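Good Practice for Simulated and Shared Robot Work: progress report, second period

Prepared by the Setano project office for the Trustum fund

When you agreed to pay for a rulebook, you asked that it be short. The first draft came to 74 pages, and we are grateful to the reader on your side who returned it with the single remark "no". The present draft is much thinner. This report covers what we cut, what we kept, and where the two partner sites, Numum and Huerta, have got to in following it.

What we set out to do

The grant asks for a set of working rules that any small lab could pick up for tabletop robot arm work, both on real benches and in simulation. The rules cover naming, logging, stopping, handing over, and deciding whether a run counts. The last of these takes up most of our meetings. Both sites had been reporting success rates for years, and both were right by their own definitions, which had almost nothing in common.

Where we are

The logging rule is in force at both sites. Every run now gets a record, including the bad ones, and a record may be annotated but never deleted. In this period the sites logged 1515 runs under the new format. Of those, 468 were marked void, meaning that the start conditions were missing or wrong and the run says nothing either way. We know this looks poor in a progress report. Under the old habits the same runs would have vanished quietly and the page would look much nicer.

The stop rule took longer. Huerta wanted anyone in the room to be able to halt a real arm without giving a reason. Numum agreed, then asked for a form on which to give the reason. We have settled on no form for the first hour, after which one line in the log will do. The line may say "didn't like the noise". Several do.

The handover rule is finished and unloved. Whoever leaves a bench or a scene file writes down the state it is in, and whoever takes it over checks the note before starting. Numum reports that the checking is done faithfully and the writing is done at five to six, in a coat.

Rules for simulated scenes

We had expected this to be the easy chapter. Nothing falls on anyone's foot in simulation, and so people had fallen into treating the scene as scenery. Lighting was changed to taste, spare blocks were left on the table from earlier tasks, and a part might be moved a little to give the gripper a fair chance.

The draft now says that a scene is part of the method. Anything on the table is listed, whether or not the task uses it, and lighting is recorded with the same care as the starting position of the arm. Shadows get their own paragraph.
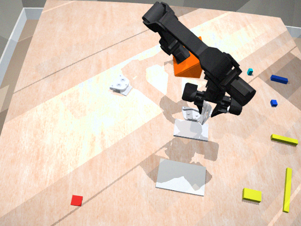

Huerta objected that listing every loose block was tedious, and we agreed that it was. The rule stands. A compromise lets the scene file produce the list by itself, provided a person reads it through once and puts their initials to it. We are also asking sites to keep up to 3 lighting set-ups per task and to say which was used, so that a good result in one kind of light isn't passed off as a good result in all of them.

Money and time

Spending is within the agreed lines. We moved a small sum from travel to software support, having found that the sites argue just as well at a distance. The trial of the full rulebook will run for 6 months from May.

What we need from you

We would like a decision on whether the rules may be published before the trial ends, clearly marked as a draft. Numum is in favour. Huerta would prefer to wait until the definition of success has gone a whole month without an amendment, and the current record is nine days.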